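Grestivar open day notes, README

Last updated 2025-02-04

Welcome, and thank you for downloading this little folder! It goes with the open day we held in Windstead last October, when the Ehlers group let visitors try folding clothes with hand-held grippers (and try they did, with a great deal of laughing). We ran 2 sessions with 16 places in each, and both filled up sooner than any of us had dared to hope.

Black clothes on a bed with a cherry print, and the blue-fingered gripper at work:

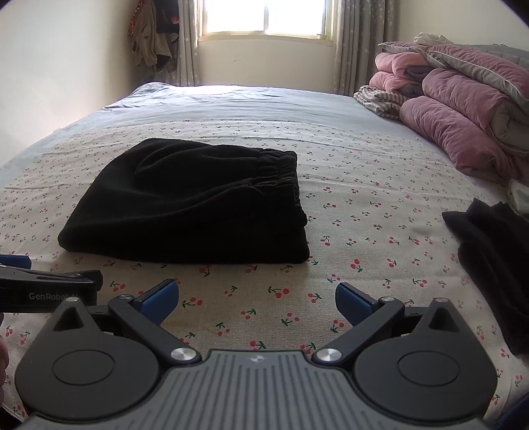
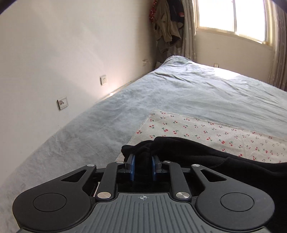
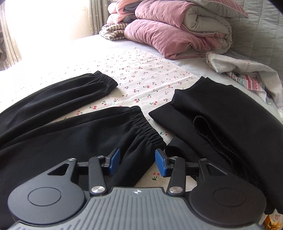

The notes are split into 2 text files, one for each session, and I'd start with the morning one, as it explains the words we use later on. We wrote down what people asked, what they found awkward, and which garments they wanted to try again. Waistbands came up over and over, and so did sleeves, though the sleeve comments are a bit thin and I do apologize for my shorthand there.

You're welcome to use the notes in class or for your own demonstration, as long as you mention Grestivar somewhere. The slides from the Gorkano talk are kept separately, so please write to us if you'd like a copy.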